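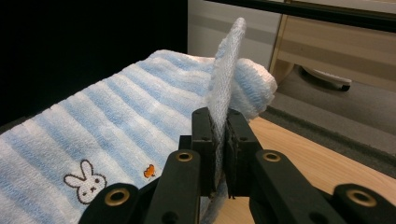

How many people can share one inbox in Clemer?

Up to 20 on the Standard plan and up to 51 on the Team plan, with each person signing in under their own name.

Clemer is a shared inbox for small businesses that sell and answer customers by email, web form and text message. Every message lands in one list. Whoever opens a message first is marked as the owner, and the others see that name next to it until the message is closed or handed over.

Clemer is made by Dredau and works in any current browser. There is a phone app as well, with the same list and the same folders. The app does not show reports.

What it does

Messages from the same customer are joined into one thread, even when the first came through the web form and the second by text. Clemer matches on email address and phone number. If a customer writes from a new address, you can join the two threads by hand from the Customer menu, and you can split them again later.

Saved replies are kept in a shared folder. Each one can hold the customer's first name, the order number and the name of the person answering. A saved reply always opens as a draft, so there is time to change the wording before it goes out.

Notes can be added to any thread. They have a gray border and are never sent to the customer.

The wait timer starts when a message arrives and stops when a person answers. Automatic replies do not stop it. You can set your opening hours, and time outside those hours is left out of the count – public holidays have to be entered once a year.

Setting it up

Forward your existing support address to the one Clemer gives you, then send a test message. Most mail hosts ask you to confirm the forwarding, and the confirmation message shows up in the Clemer list like any other. Old mail can be brought in from a mailbox export. Large exports are loaded overnight.

Connections

Clemer reads orders from the Bakke store system and shows the last five next to the thread. It can also send contact details to the Fosuvura mailing tool, but only for customers who have ticked the sign-up box. Other systems can be connected through the web address listed under Settings, Advanced.

Plans

Standard: $20 per month, up to 20 people, one text number.
Team: $51 per month, up to 51 people, five text numbers, wait time reports.
Yearly payment for Standard is $200. Team is billed monthly only.

Text messages are charged separately at your carrier's rate. You can change plans at any time, and the new price applies from the next bill. When an account is closed, threads can be exported for 30 days.

Comments

Ivar Solberg
We moved 383 old threads over in March and the only trouble was attachments with long file names, which came in with the names cut short. Files opened fine. I would like a way to sort the list by wait time on the phone.

Fahad Niazi
Can a saved reply include an attachment? We send the same return form all day.

Dredau Support
Fahad – it can. Open the saved reply, choose Edit, and add the file under the text box. Sorting on the phone is on our list, Ivar.

Fahad Niazi
Found it, thanks. It was below the signature box on my screen.

Contact | Terms | Privacy | © Dredau | Back to top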